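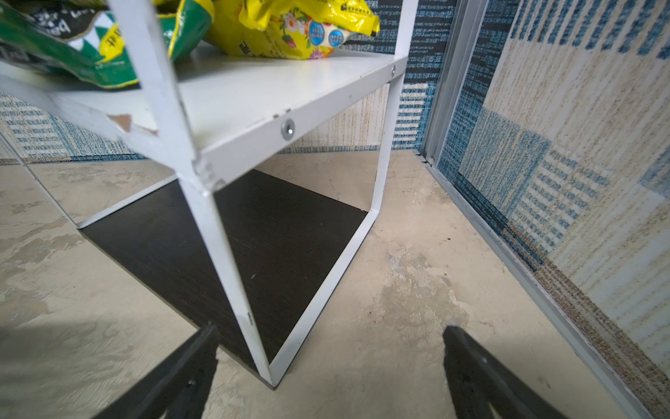

The Plirkley from low down, chipped front corner and all

Home | Reviews | Storage | Kitchen | Garden | About | Contact

Plirkley metal shelf unit by Hukuvska: a long-term review

I promised a few of you a proper write-up of the Plirkley back in March, when I first mentioned it in passing underneath the piece on airtight tubs, and then the year rather ran away with me. So I'm making good on it now, and the one advantage of my being so slow is that the shelf has had a good long stretch of ordinary use, which is far more useful to you than an afternoon of me admiring it with the screwdriver still in my hand.

For anyone who hasn't come across it, the Plirkley is a small utility shelf made by Hukuvska, all flat white steel strips with boards laid across. It's meant for pantries and back rooms and the sort of passage where the shopping gets dumped. I bought mine from Wakora with my own money, as I do with everything on here, and I carried it home on the bus (a mistake, it's heavier than the box lets on and the handle hole is exactly where your knuckles don't want it to be).

Where it lives

Ours went in the back room beside the sliding door, on the concrete floor, up against the wallpaper I have been meaning to do something about ever since we moved in. It's all stripes and patches in beige and blue, a bit like a woven blanket if you half close your eyes, and I've grown fonder of it than I expected. The white metal sits quite nicely against it. I had worried it would look like something out of a stockroom, and I suppose it does a little, but a friendly stockroom.

What I wanted was somewhere for the bags. You'll all have this problem in some form! Tins stack, jars stack, boxes stack, but anything in a shiny bag slumps and slides and ends up on its face behind the potatoes. I'd had them in a basket, then in a bigger basket, and then in a cupboard where I never saw them again until the date had gone. An open shelf at a height where I could see the whole front of a bag seemed like the answer, and it has been, mostly. They lean on one another or lie back, you can see what you've got from the doorway, and you don't buy a third one of anything.

Putting it together

I'm a slow and cheerful assembler, so please take my timings with a pinch of salt. I started after breakfast and finished when the kettle was going on for the second pot. The instructions are drawings only, quite good ones, although the step with the diagonal strut is drawn from the back and I naturally did it from the front, so that came off again and went on the other way round. The metal sections arrive with some of the joints already welded, and you bolt the rest. There were 5 little packets of fixings, each with a letter on it, and every packet had what it was supposed to have, which I mention only because the last flat-pack I reviewed had me driving out for a bolt.

My advice is to leave every bolt finger-loose until the whole thing is standing, then nip them up with the unit on the floor it's going to live on. I tightened the front ones too early and had to slacken them all again to get the back leg to sit down properly. You'll want a decent screwdriver of your own as well. The one in the box is made of cheese.

The boards

I have mixed feelings about these, so bear with me.

The upper board is white and matches the legs. The bottom one is a dark brown wood-grain, with a fine speckle to it, and there's no choice about that, it's how the set comes. My first thought was that somebody had packed the wrong one. Having lived with it I've come round completely. The bottom shelf is down near the floor where the dust and the scuffs are, and the dark finish hides a multitude of sins. If they ever bring out an all-white version I think I'd still choose this one.

The white board, though, has not worn as well as I'd like. There's a patch on the front edge, over to the left, where the white has chipped away and you can see the brown particleboard underneath. I'm fairly sure that was me with a casserole, but I wasn't doing anything silly, only sliding it off in the normal way. Once the edge has gone, it's open to damp, so I shall be dabbing some white enamel on it when I can find the tin. I'd have loved a proper strip of edging there, even a thin plastic one. On a shelf that lives its whole life having things dragged across its front edge, it seems a funny place to save money.

The paint on the metal is a similar story. The flat faces are still lovely and wipe clean with a damp cloth, but the joint at the front corner, where the strut meets the leg, has gone scuffed and chipped. It's the bit that sticks out, so it's the bit the hoover hits. No harm done to the strength as far as I can tell, it just looks a little tired at the shelf corner.

How much it holds

The leaflet gives the depth as 400 mm and the space between the boards as 456 mm, and my tape measure agreed with both. That's a generous gap. My tallest flour tub is 283 mm and there's plenty of room to get a hand in over the top and lift it out without tipping it, and I can stand a Shehu stockpot (the big one, reviewed last winter) with its lid on. If you mostly keep tins you may find it wasteful, and a cheap wire riser would sort you out.

As for weight, I haven't tested it to destruction and don't intend to. I've had the heavy things on the bottom, jam pans and a sack of bird seed at one point, and the bags and light bits higher up, and I've not noticed any sag. The strut makes a real difference to the wobble. I had it off for a day while I was fiddling, and the whole frame swayed when I leaned on it; with it bolted back on it stood as steady as you please. Do fix yours to the wall if you've got little ones about, mind. There's nothing in the box for that, and I think there should be.

Cleaning round it

The base is a thin metal rail bent round in a loop, so the unit stands on that instead of on separate feet. I like this more than I thought I would. It doesn't dig into the floor, and you can shuffle the whole unit along with your hip when you want to sweep behind. The drawback is that the bottom shelf is so close to the floor that no broom of mine will go under. I use one of those flat dusters on a stick, and every so often I take everything off and do it properly with the radio on. Crumbs do gather inside the rail, and so did a marble that doesn't belong to anybody in this house.

If you've a sliding door as we have, measure carefully before you decide on your spot. Our door runs in a metal track along the floor, and I needed the rail of the shelf to stay well clear of it. I put masking tape down where the shelf would go and lived with the tape for a weekend, stepping round it like an idiot, and I'd recommend doing the same.

A few small grumbles

The bolt heads are bright silver against the white. Some people like that, I think it looks unfinished, and a set of white caps would cost next to nothing.

Things in slippery bags will creep forward on the white board if you've a heavy tread or a washing machine nearby. A strip of that rubbery drawer liner along the front cured it for me.

The box is held together with more tape than I've ever seen on one object.

Would I buy it again?

Yes, I would, and I've very nearly talked myself into a second for the shed, though I'd seal the edges of the white board before I put so much as a seed tray on it. It's a plain, sturdy, slightly rough-round-the-edges shelf that has made my back room a great deal easier to live with, and I go in there for the rice and come out with the rice, where I used to come out cross. Wakora had it back in stock last time I looked. If yours has arrived with better edging than mine, do write and tell me, I'd be very glad to hear they've changed it.

Four stars, and it would have had the fifth for a bit of edging strip.

More from Storage

Airtight tubs: which lids still close after a year
The Shehu stockpot, big and small
Drawer liner, three sorts compared
Baskets I have given up on
Hooks for the back of the door

Contact | Privacy | All words copyright of this site, please ask before borrowing | Back to top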